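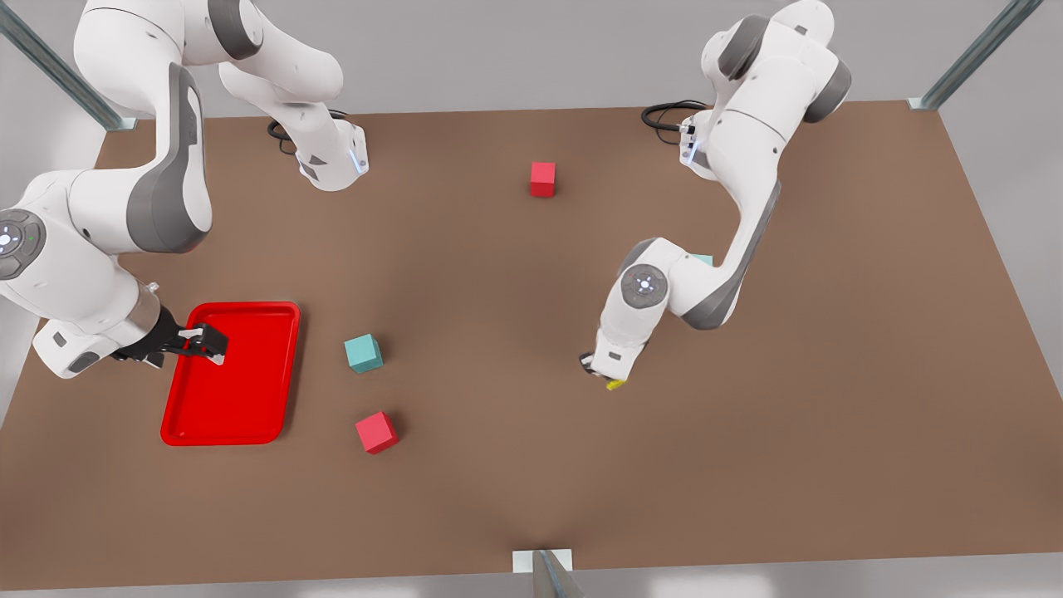
Oline Robotics Club – Member Essays

I have helped out with our Saturday group for over 6 years now, and I will say it plainly: students should spend their first month in simulation, cubes and tray and two arms on a screen, before they lay a hand on the real thing. I know some parents grumble (they paid for robots, they want robots!), and I do understand that.

But a beginner needs to be wrong a great many times, and cheaply. Florin Sârbu ran 220 attempts at one small pick last July, changing a line here and there, and he was still cheerful when he went home – you don't get that when every mistake means a stop button and a worried adult. Ruan Mokgethi thinks four weeks is too long and would rather see two. We have argued about it over plenty of coffee, and I expect we'll argue again when the new group starts.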